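4. Scheduling your first posts in Zemance

Your profiles are connected, so now comes the fun part! By the end of this section you'll have a full week of posts lined up, and you'll never have to set an alarm to publish a lunchtime photo again.

Before you start: you need Editor or Owner rights in your workspace. If the New Post button is gray, go back to section 2 and check your role.

1. Open Calendar from the left-hand menu and switch to Week view.

2. Click any open time slot. The composer slides out with that day and time already filled in (you can change both later).

3. Choose your profiles. Pick as many as you like, and Zemance makes a separate draft for each one – great for giving the same news a different tone in different places.

4. Write your caption. The counter in the corner turns orange when you have 30 characters left and red when you've gone over.

5. Add hashtags from a saved set, or type them in. You can store up to 20 sets per workspace.

Note: hashtags placed in the First Comment box go out a few seconds after the post itself. They don't count toward the caption limit.

6. Drag in your photo or choose one from the Library. Crop it with the square, portrait or wide presets, then click Apply. The preview on the right updates right away, so play with it until you love it!

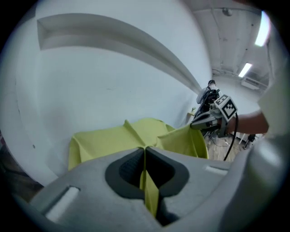

Yellow-green cloth.

7. Click Schedule. A green dot on the calendar means the post is queued. A hollow dot means it's still a draft.

Caution: deleting a photo from the Library also removes it from every queued post that uses it. Use Archive if you only want to tidy up.

8. Repeat for the rest of your week, or click Duplicate and drag the copy to a new slot. Styliani Drakos on our support team fills her whole January calendar this way, and she's fast!

Time zones: posts follow the workspace time zone, even if you're traveling. To change it, go to Settings > Workspace > Region. Posts already in the queue keep their clock time, so a 9:00 post stays a 9:00 post in the new zone.

If a post fails, you'll see a red dot and a short code. Code 166 means the profile has been disconnected. Reconnect it under Profiles, open the post and click Retry.

Section last updated 2024-09-21

Next: 5. Reading your reach report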